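When the Arm Wouldn't Stop Pushing: Diagnosing a Contact Fault in a Simulated Kitchen

Student project report, Padadar unit
Authors: Jarmila Havlíček and Otakar Šindelář

1. What we set out to do

Our project began as something quite modest. We wanted a Franka arm in a simulated kitchen to reach into an open cabinet, take hold of a small box and bring it down to the counter. We'd built the control side over the summer (we call it Tidden, after a street one of us used to live on) and by March it was working well enough that we were planning to spend the whole semester on making it faster.

Then we found the fault, and the project turned into something else. We think it turned into something better! Chasing a bug through four layers of software taught us more than the faster version ever would have.

2. The fault

In 34 of our 300 baseline runs, the arm made contact with something it shouldn't have and kept pushing. A healthy controller should notice that the measured joint positions have stopped following the commanded ones and call a halt. Ours carried on sending targets deeper and deeper into whatever was in the way, until the run hit its time limit or the physics gave up and threw the object across the kitchen.

The first time we saw a box shoot out of the cabinet we laughed a lot. The second time Otakar pulled up the torque log, and we stopped laughing. On a real arm those commands would have tripped the joint limits at best. At worst they'd have gone through a cupboard door, or into somebody's hand.

The risky part of the job is the approach. The cabinet is an open compartment set back above the counter, with a shelf beside it, and the gripper has to get its fingers in among the contents without brushing the woodwork. 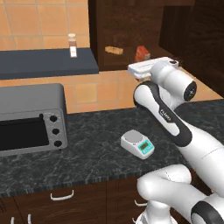
3. How we looked for it

We started in the wrong place, and we're going to write that down because it cost us nearly two weeks. Both of us were sure the trouble was in the planner. The plans went near the cabinet edges, the failures involved the cabinet edges, so it seemed obvious. We padded the collision shapes, re-ran everything and got a slightly different set of failures. Same behaviour, different victims.

Jarmila then suggested we stop trying to prevent contact and look at what the controller did after contact. We wrote a small logger, Akley, which saves the commanded position, the measured position and the estimated external torque for every joint at every control step. It also saves the view from the camera on the gripper, so that we could line up a spike in the numbers with what was near the fingers at that moment.

The gripper view turned out to be very handy for the counter-side runs. From the outside cameras, the links hide a good deal of the counter. From the gripper you can see how much room there is between the fingers and their neighbours.

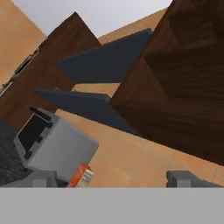
Figure 2. Gripper camera: fingers apart, with the red and orange box near the toaster.

With Akley running, the pattern showed up the same afternoon. In every failed run the external torque estimate rose, just as it should, and then dropped back to zero at a regular interval while the arm was still jammed. Something was resetting it.

4. The cause

The culprit was our watchdog, the very piece of code meant to keep things safe.

The watchdog keeps a running average of the torque estimate and trips when the average stays above a threshold. Each time the planner issued a new trajectory segment, our code built a fresh watchdog object, with an empty average. That was fine when segments were long. But we'd added a replanning feature that issued a new segment whenever tracking error got large, and a jammed arm has large tracking error all the time. So the arm jammed, the error grew, the planner replanned, the watchdog was wiped, and round it went. In the worst run this happened 973 times before the time limit.

Neither feature was broken by itself, and each passed its own tests. We had no test with both switched on.

5. The fix

We changed three things.

The watchdog is now created once per run and survives replanning.

Replanning is limited to 2 attempts without measurable progress. After that the arm stops, holds its position and reports a fault.

On a fault, the arm no longer tries to go home by itself. Our old recovery routine drew a straight line back to the start pose, and from inside a cabinet a straight line can be a terrible idea. It now waits for a person to choose a retreat path.

The third change caused the most argument between us. Otakar felt that waiting for a person defeats the purpose of automation, and Jarmila felt that an arm which has just shown it doesn't understand its surroundings shouldn't be making big moves through them. We settled on a manual retreat for now, with a short, slow back-out along the approach direction as an option the operator can pick. 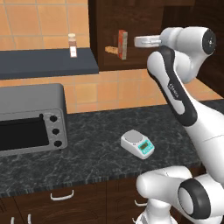

Working on the retreat also made us rethink our start poses. Several of them had the end of the arm already close to the cabinet opening, and that left the watchdog very little data before the first possible contact. We added a short settling period at the beginning of each run, during which the arm holds still and the torque estimate finds its baseline. It makes each run a touch longer. We're happy to pay for that.

6. Results after the fix

We repeated the full baseline set with the same seeds. The arm still touches things it shouldn't, as we expected, given that the planner is unchanged. The difference is that every unwanted contact now ends in a clean stop. No objects were launched, and we saw no runaway commands in the logs.

We also made a nastier set of tests, named Štefanec, in which we force a jam on purpose at a random point in the motion. It runs overnight every time one of us touches the controller. It has already caught one new mistake, a sign error in the wrist torque that Jarmila introduced while tidying up and would very much like left out of this report. (Sorry, Jarmila.)

7. Limits of this work

Everything here was done in simulation. Simulated contact is stiffer and cleaner than the real thing, and our torque estimate has none of the friction and cable drag that a physical arm would add. We'd expect the threshold to need retuning from scratch on hardware, probably with a different value for each joint.

We also haven't dealt with soft contact. An arm leaning gently on a box may never cross the threshold at all, and could slide it off a shelf without the watchdog noticing. We have a rough idea for using the gripper camera to catch this, and Otakar has started on it.

8. What's next

Next semester we'd like to run the Štefanec tests with different kitchen layouts and more clutter in the cabinet. The speed work we'd first planned is back on the list too, after the soft contact problem. The Akley logger is in the shared unit folder with a short readme, and other groups are welcome to it. Please tell us if it breaks!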